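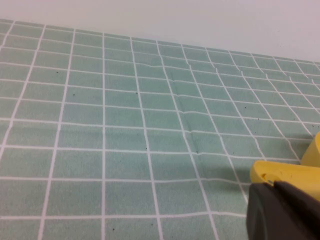 Comparing grippers on paper gets you as far as stroke, force and weight. After that you have to put them on an arm and give them something to do. Olham runs two-arm trials for small shops that are choosing a gripper, a wrist camera or both, and the questions below are the ones we get by email. A wrist view shows early whether a setup will work for you. When the yellow part and the dark piece beside it fill only the lower right corner, there is plenty of green grid left to judge position by, and a soft shadow next to the part gives a further clue to height. Some camera mounts leave much less than that.

Which grippers can I try?

Jarka and Sostent parallel grippers are on the bench all year. Both come with flat pads and ridged pads, and the Jarka also has a long tapered finger set. If you want to bring your own gripper, send us the flange drawing first. We can usually make an adapter plate in a week.

Which arms and controller do you use?

A pair of Su arms on one controller. The arms are rated for 1600 grams at the wrist, and that has to cover the gripper, the fingers, the camera and whatever is being held. The Sostent is the heavier gripper and leaves less for the part. Tell us the weight of your heaviest part when you book.

Can I bring my own controller?

Yes, if it can send joint targets over Ethernet. Allow half a day for setup. That time is charged at the bench rate.

How many runs do I get?

A standard trial is 100 runs for each gripper on one task. The long trial is 500 runs and is meant for finger wear and cable problems, which rarely show up in a short one. We log every run, including the ones we stop by hand.

Do I need a wrist camera and a fixed camera?

For picking a single part from a known spot, a fixed camera is often enough. For two-handed work we suggest both. The fixed camera shows where the arms are in relation to each other, and the wrist camera shows what is going on at the fingertips. If your budget covers only one, run the trial with both and then have us score it again with one feed switched off — we do this at no extra charge.

Why the grid?

It gives people a quick way to talk about position when they are going through footage, and it makes lens distortion easier to spot. Be careful about using it for calibration, though. In the wrist view at the top of this page there is a faint crease, and the white lines bend where it runs. We calibrate from a separate rigid target and treat the grid as a visual aid.

What does a two-arm task look like?
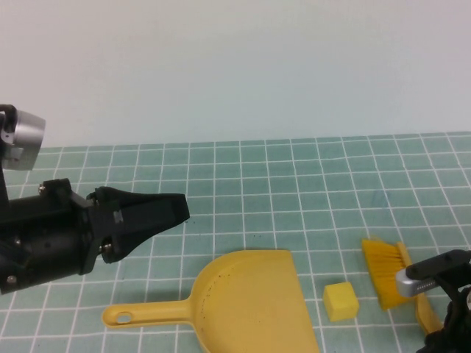 Photo: Olham bench, fixed camera view

Our standard one uses a dustpan, a hand brush and a small foam cube. One gripper is for the brush and the other is for the dustpan. The grip on the brush matters most in scoring. We look at how close the pad sits to the bristles (in the photo the ridged silver pad is just behind them) and whether the handle turns in the fingers during a stroke. A flat tool lying on a table is hard in a different way. Tapered fingers have an easier time getting at a thin handle than blunt ones, but they have less pad area once they close.

Can you use our parts in place of the brush and dustpan?

Yes. Send at least 2 of each part. We do not take glass, blades or anything that leaks.

How do you score a run?

Success or failure, time to finish, and number of regrasps. Slips are marked separately by a person watching the video. Gripper force readings are in the log, but the Jarka and Sostent report them differently, so we do not put them side by side in the summary.

Can I watch?

You can come in or follow both camera feeds online. Wednesday is our maintenance day and there are no trials then.

What do I get at the end?

The run log, the video from each camera, the controller settings and a short written summary. We do not recommend one make over the other unless you ask us to. Files stay available for download until the end of the month after your trial.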